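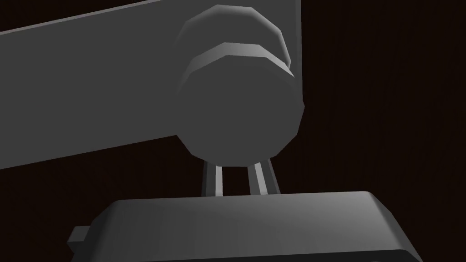
Progress report: Fulside hip-hop archive and reissue series

Search this site
Enter keywords
Go

December 8, 2023
Prepared by Rebecca Fiore for Masaru Takagi, Flernetti Fund

Where we stand

You asked for a plain account of whether the second grant payment should go ahead. My answer is a qualified yes. The tape transfers are in good shape, the first record is finished, and the liner notes are better than I feared. I am much less sure about the sales plan, and I don't believe the streaming numbers we have been shown.

Transfers

The Fulside collection came to us as 14 boxes of cassettes, DATs and burned CDs, mostly local rap from the late nineties. The engineers have now been through all of it. The final log lists 2744 separate tracks, counting freestyles, radio drops and several versions of the same song with a different guest on the third verse. Please don't repeat that number in public as if it meant that many songs worth hearing. Most of it is practice. A lot of it is people rapping over the same few instrumentals everybody had that year.

The sound is decent where the tapes were decent. Box 9 had been stored badly and the high end is mostly gone. One engineer wanted to rebuild it with software and played me a sample. It sounded like a different person rapping, so I said no. We will keep the flat transfers and note the damage in the catalog.

The first record

Our first release is the Fonseca compilation, 20 tracks on two LPs. Mastering was approved in the fall and the test pressing is acceptable. Side C has a faint tick near the start that the plant says is within tolerance. I disagree, and I've asked for another test of that side before they run the full order of 1000 copies.

As for the music, I went in doubtful. Fonseca has been called a lost great by people who, as far as I can tell, heard one mixtape. The early songs are stiff, with a borrowed flow and drums that never sit right under him. Around the middle of side B he slows down and starts talking about his cousin's garage, the bus line and the price of tires, and he becomes somebody you want to listen to. The compilation should have been 12 songs. The curators wanted more and the contract let them have it.

The second record

Zuvham is a harder case. The group had four members, and we have signed agreements from three. The fourth has answered one email, politely, without agreeing to anything. The draft schedule I inherited shows this release going to mastering in February. I can't see how. Several of the best tracks are built on his verses, and taking them out would leave hooks with nothing between them.

There is also the matter of samples. The group's DJ remembers where most of the loops came from, but memory is not a license. We have cleared two. One publisher has quoted a fee that would eat the artwork budget, and the others have not replied. I have asked for a version of the track list using only cleared or original beats. It may turn out to be an EP. I would sooner put out a short record we can stand behind.

Streaming and promotion

The promotion report claims "strong early engagement" for the two advance singles. I asked what that meant and got a chart with no labels on one side. When I finally saw the raw export, a large share of the plays came from a single background-music playlist and lasted just long enough to be counted. That is not an audience, and I would ask that it be left out of anything you show your board.

The listening night was more useful. The room was full, people argued about the Fonseca sequencing — correctly, in my view — and two former club DJs gave us flyers we didn't have. Both have been scanned.

Money

Transfers finished slightly under budget. Pressing is over, thanks to heavier sleeves that I did not ask for and have now canceled for the second release. Legal costs are the real worry and will stay that way until the Zuvham samples are settled.

What I recommend

- Release the portion of the payment tied to transfers and the Fonseca pressing.
- Hold the Zuvham portion until there is a signed agreement from the fourth member or a track list that doesn't need him.
- Stop paying for the promotion service at the end of its current term.
- Drop the phrase "definitive collection" from the press sheet. We have one side of town and only part of that.

The catalog draft is with the copy editor. I have asked for song-by-song credits in place of the long opening essay, which spends four pages on the nineties in general before it reaches Fulside. The next report will cover the repeat test of side C.

We use cookies to remember your settings and measure visits. By continuing to use this site you accept our cookie policy. Accept / Manage preferences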